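Re: Sim episodes for the board fixture task

Bohdana, answers inline. Friday's upload was fine apart from the naming.

> We have 700 episodes in the Atinga store so far. Do you want the close view kept at full rate, or can I thin it out? Also not sure whether the two layouts of the centre fixture should go in one set.
>
> – Ayuba

Keep the close view at full rate. It is the only one that resolves the parts on the board, and the policy leans on it for the last 50 steps.

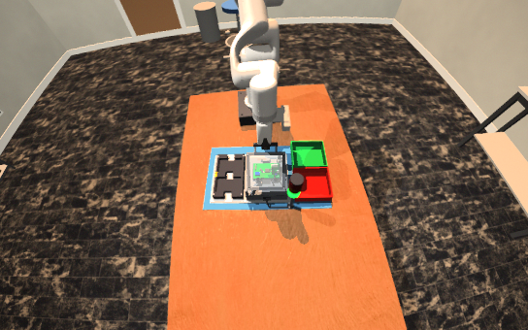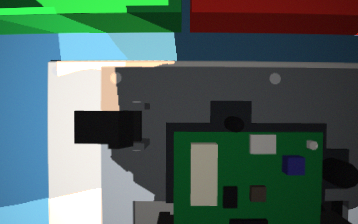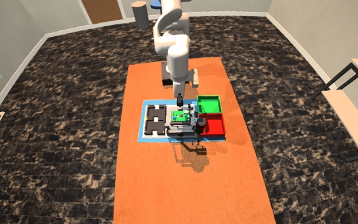 **Bohdana Kravchuk**
Simulation data, Rendwood

On the second point – one set, but tag them. In the first render the board is seen through a clear top, in the third it lies on the fixture with nothing over it. A single untagged pool will blur the two, and we had that trouble on Zova in April.

Both wide views have the gripper behind the centre fixture. I would like more starts from over the bins. Please also vary the light; the brown shadow in front of the mat is strong enough to be learned as a landmark.

Target is 4000 episodes, 3 seeds per start pose. Drop any episode where the arm stalls before contact, and log the count.

Bohdana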